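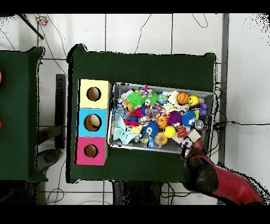 Figure 3. Sorting station with the mixed tray and the three coloured cubes, yellow, blue and pink, on green cloth.

3.2 Materials and layout

Each station used a large table covered in dark green cloth. The cloth was chosen after a short trial at the Cencombe site, where small balls rolled too freely on the bare tabletop. All stations were set on hard flooring, and the tables were not moved between sessions.

The toys were presented together in a shallow rectangular metal tray (Figure 3). The mix was deliberately uneven in size, surface and colour. It included spiky balls, smooth balls in plain colours, balls with sports patterns, a knotted rope ball and plush toys. Several items fit more than one category. A blue spiky ball with cartoon eyes, for instance, can be grouped by colour, by texture or by the presence of a face, and we expected such items to produce the most disagreement between sorters.

Three cubes served as targets. Each has a round hole in the top face, and the holes are not all the same size; the blue cube has the largest. The cubes were placed in a column near the left edge of the table with their sides touching. We did not correct small departures from a straight line, as the pilot data showed no effect of cube alignment on the choice of target.

3.3 Procedure

Sorters were asked to group the contents of the tray in whatever way seemed sensible to them and to assign each group to a cube colour. No rule was suggested. An item that would not pass through the hole could be set down beside the cube and was scored as placed. Items left in the tray when the sorter declared the task finished were scored as unassigned.

A total of 173 sorters completed the task, giving 357 usable sessions. Sessions ran for up to 20 minutes, and the tray was refilled by tipping the toys in together — no attempt was made to reproduce an earlier arrangement. Starting position within the heap was therefore treated as a random factor. Toys lying partly under others were recorded as covered, following the coding scheme of Cavalcanti, and this code was entered as a separate term in the model.

Érica Nogueira coded all sessions at the Flarnutham site. A second coder worked through a subset without access to the first set of codes. Differences were settled by discussion, and most concerned the plush toys, whose limbs often hung over the rim of the tray and made first contact hard to define.

© Kulberg Play Materials Group | Contact the authors | Back to top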